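Pan Lift

Posted in Short Fiction, 12 April 2026

The contract with Allitz was for 2,000 accepted episodes, pan lifts only. An episode began with both grippers open and ended with both grippers open. Anything that started or finished closed was rejected by the script before a person looked at it.

I was on station 8. Surwood had leased the hall until June and fitted it with tables, power strips and not enough fans. The upstairs level was kept for meetings. I was never called to one.

The procedure was one page long. Put on the head unit. Check that the marker is clean. Raise each gripper to eye height, hold for a slow breath, lower it. Wait for the tone. 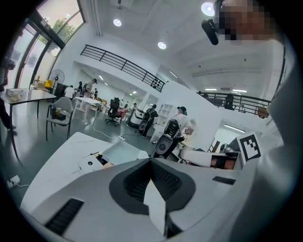 The tone was a flat middle note and I began to hear it at home. The kettle had it. So did the lift in my building, between the second and third floors. I mentioned this on the daily form, under Other, and the form thanked me.

By then I had stopped using my hands in the ordinary way. I picked up my toothbrush with thumb and forefinger, straight on, and paused before closing. At the shops I turned my whole body to look at a price. My speed at the station improved and my rejection rate fell. The weekly sheet showed me at the top of the column, with a small green square.

Grip the handle. Lift clear of the grate. Hold level. Set it down in the same place or a new place, as the screen directs. Release.

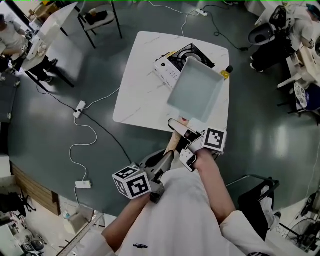

Session 36

The model came back from Wuisan for its first check. We were allowed to watch on the monitor. An arm in a grey room in Skorolbridge reached for a pan, stopped short, waited, and closed. It lifted, and it held level.

Then it dipped the far edge a few degrees to the left and brought it back.

I knew that dip. My right wrist was broken when I was nine and it settles that way under load. I had never seen it from outside. The arm did it again on the next trial, and on the one after – the same few degrees, the same slow return.

The engineers logged it as drift. They asked for 300 more episodes with the edge held true, and they asked for them from station 8, the station with the best numbers.

I strapped the wrist that night and practised with a saucepan full of water. In the morning I signed in, cleaned the marker and raised the grippers to eye height.
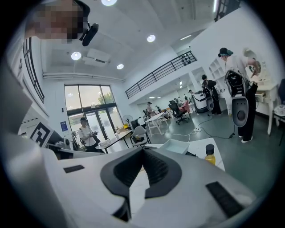
Station 5 asked whether I was going to do them straight. The dip did no harm, according to station 5, and a pan of oil would stay in the pan either way. It only looked like somebody.

I said the spec was level.

The tone went. I closed on the handle and lifted, and the wrist began to settle, and I let it.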